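Zundholm away, and what we do about left back

I got home from the Zundholm match at twenty to eleven, which is late for a Saturday fixture that kicked off at three. The motorway was shut in one direction and the coach went round by the back roads. We lost 2-1. I have seen worse performances from Dovus this season and we won one of them.

The first half was fine. We played two up front again and it suited us, as the Zundholm centre halves are big and don't like turning. Our goal came from a long throw on the right that was flicked on at the near post and went in off somebody's knee. It was given to Cairns, and he ran off as though it was his, so I won't argue. We should have had another before the break. Cairns was clean through, took one touch too many and the keeper smothered it.

After half-time they moved their winger over to our left side and that was more or less the match. Bernd Sauerland is 34 and has been a very good servant to the club, but he has played left back in every league game since August and he can't be asked to chase a nineteen-year-old for 45 minutes on a heavy pitch. The first goal came from a cross he couldn't get out to. The second came from the same place, only lower, and our keeper got a hand to it and pushed it on to the post and in.

What annoyed me was that the bench did nothing for so long. Everyone in the away end could see the winger was getting the ball to feet with ten yards of space. You could have dropped the left-sided midfielder back to help, or gone to five at the back and taken the point. We did neither until the 80th minute, by which time we were behind and needed to go the other way. The manager, Dirk Lindemann, said to the local radio afterwards that he thought we were "still in control" at 1-1. I don't know which match he was watching.

I don't want him out, before anyone writes in. He took over a side that was 4 points off the bottom and had us in mid-table by the spring. He is good at organising a team for the first hour. His changes have been late all season, though, and we have now dropped points from winning positions against Mundine, against Zundholm, and in the home game before Christmas that I didn't bother writing about.

The gate was 2,753, with about 400 of us in the away end. That's a decent following for January. The stand behind the goal has a roof now, so we kept dry, and the singing carried better than it did last year. The tea was cold by the time you'd queued for it. They had run out of pies before half-time as well, so I'd had nothing since a sandwich on the coach going up, and when I got in I watched the goals again on my phone. 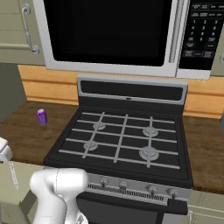
Having seen the second goal four or five times now, I'd be a bit kinder to Sauerland than I was on the night. He's caught between two men. The winger has it wide and their full back has gone past him on the inside, and there is no yellow shirt within fifteen yards to pick either of them up. If he goes to the ball, the pass inside is on. If he stays, the cross comes in, and it did. The midfield had stopped running back by then.

We need cover there before the window closes. The young lad from the reserves has been on the bench a few times and I'd sooner see him start than see us borrow someone for half a season who doesn't want to be here. He played there in the cup and got forward well. He'll make mistakes, but we are in no danger of going down and I can't see us catching the top three.

Mundine at home next, which will be a better guide to where we are. They've lost their captain to suspension and they don't travel well. I'd keep the two up front, bring the lad in at left back and give Sauerland a rest. He might even do a job in midfield for the last half hour if we're holding on.

A couple of people asked about the coach for the Cup replay. It leaves from the usual place at noon, and there were 24 seats left when I last heard. Pay on the day, but put your name down first.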